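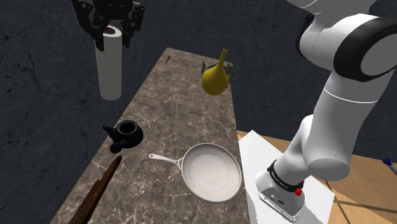
How to Get Stains Out of a Marble Countertop

Posted 5/28/18 by Chaimae Abdel Rahman

Marble is a soft, thirsty, acid-hating rock that people insist on installing in the one room of the house with lemons in it. I include myself. Ours went in the September after we moved to Skukport, and it had its first ring before the installers had cashed the check.

The good news is that most marks on marble can be pulled out at home with stuff you already own. The bad news is that some can't, and scrubbing harder makes those worse. So start by working out which kind you have.

Stain or etch?

A stain is darker than the stone around it. Something soaked in: oil, coffee, red wine, the juice of a beet you swore you'd cut on a board.

An etch is lighter and duller, and it often has the exact outline of a glass. Acid did that. It ate the polish off the surface, and there's nothing in there to pull out. Crouch down and look across the counter toward a window. If the mark disappears when you look straight down but shows up dull from the side, it's an etch. Skip ahead to the part about etches, and bring a snack.

What you need

Baking soda
Hydrogen peroxide, the 3 percent kind from the drugstore (for food and drink stains)
Dish soap
Acetone (for ink, on light or dark stone)
Plastic wrap and painter's tape
A plastic or wooden spatula
Paper towels, plain white, because printed ones can leave you a small blue duck to deal with
A soft cloth you don't mind losing

Do not use vinegar. I know what the internet says about vinegar. The internet does not have to look at your counter every morning. Same goes for lemon juice, bathroom cleaner, and anything that promises to dissolve lime scale. Marble is, chemically speaking, a close cousin of lime scale.

Step 1. Clean the spot

Wipe with warm water and a drop of dish soap, rinse, and dry. Now and then the stain comes right off and you get your afternoon back.

Step 2. Mix the poultice

Poultice is a grand word for paste. Put half a cup of baking soda in a bowl and stir in liquid until it's like peanut butter. The liquid depends on the stain:

Coffee, tea, wine, fruit: hydrogen peroxide. It can lighten dark marble, so if yours is gray, brown or black, try it first somewhere hidden, like under the toaster.
Oil, butter, salad dressing: water with a good squirt of dish soap.
Ink or marker: don't mix anything. Dab with acetone on a folded paper towel, turning to a clean side each time. Open a window and turn off the stove.

Rust is its own misery. Call somebody.

Step 3. Spread and cover

Lay the paste over the stain about a quarter inch thick, going a little past the edges. Cover with plastic wrap, tape down all four sides, and poke a few holes in the top with a fork. Then leave it alone for 24 hours. Tell the people you live with, or one of them will "tidy up" and you'll be back at step 2 -- ask me how I know.

Step 4. Uncover and dry

Take off the plastic but leave the paste until it's completely dry and crumbly, which can take another day. The drying is what draws the stain up out of the stone. Scrape it off with the spatula, rinse, and dry.

Step 5. Look, sigh, repeat

The stain will probably be lighter and still there. Old oil took me 3 rounds, and the shape beside the stove, which looks like a boot, is on its fourth. Wait a day between rounds before judging, as damp marble always looks darker than it is.

About those etches

On honed (matte) marble, you can often blend a light etch with marble polishing powder, a damp cloth, and more patience than seems fair. Follow the package and rub in small circles. On a high polish, home repairs tend to leave a shiny patch in a slightly different shiny, so try a tiny spot first. Anything you can feel with a fingernail is a job for a stone person. The one I called, from Kostiuk, quoted $500 for the whole counter. That's annoying, but compared to the $2,935 we'd paid for the slab I decided I could live with it.

Sealing

Drip a spoonful of water on the counter and come back in 15 minutes. If it left a dark spot, the stone wants sealer. Wipe on a penetrating sealer made for marble, give it as long as the label says, and buff off every bit of the extra. Left to dry, it turns into a haze, and then you'll need a different tutorial.

Sealer slows stains down. It does nothing at all about etching, whatever the man at the store tells you. Blot spills instead of wiping them, put a tray under the oil bottle, and cut your limes at somebody else's house.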